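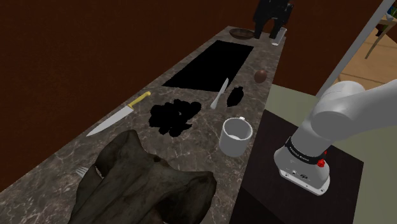
About Us

Hi, and welcome to Verumport Review! I'm the founding editor (also the person who answers the email, and the one who orders the envelopes), and I've been putting this magazine together with a small crew of readers for long enough that my kitchen table has a permanent stack of manuscripts on it.

We publish short stories, essays and poems, 2 issues a year, one in winter and one in June. The magazine started because a few of us in a writing group in Jirham kept reading each other things that we loved and that didn't have anywhere obvious to go. Odd-length stories, mostly. Essays that wandered off and came back. So we printed 100 copies of a stapled booklet, left them in coffee shops and at the library, and went home feeling very grand about it. People wrote in asking for the next one! We hadn't planned a next one.

These days we have a proper spine and a proper printer, and the winter issue ran to 464 pages when you count the translation supplement, so the mail carrier and I are now on different terms.

What do we like? I get asked this a lot and I'm always a little bad at answering. I like a story that trusts me to keep up. I like funny writing, and we never get enough of it. Our poetry readers have completely different taste from mine and I've learned to stay out of their way. We're happy to read writers who've never published anything, and usually a good part of each issue is somebody's first time in print, which still makes me a bit giddy when I send the acceptance.

Every submission is read by two people before we decide. We try to reply within 12 weeks. If you haven't heard from us by then, please do nudge, you won't be annoying anyone.

The Oosthuizen Prize is our yearly contest for a single short story. There's no entry fee, the winner is published in the June issue, and everyone on the shortlist gets a year's subscription. Entries for this year close Mon 23 March at midnight, and yes, I do sit up and watch them come in.

We also run a reading series at the Plorbridge Bookshop, upstairs, with folding chairs and fairly decent cookies. Past contributors read something new, and then there's an open mic for whoever's brave. Come even if you don't write. Some of our best regulars don't, and they ask better questions than the rest of us.

If you'd like to become a reader for the magazine, send us a short note and tell us about a book you've pressed on a friend lately. Subscriptions and back issues are in the shop, and the full guidelines are on the Submit page.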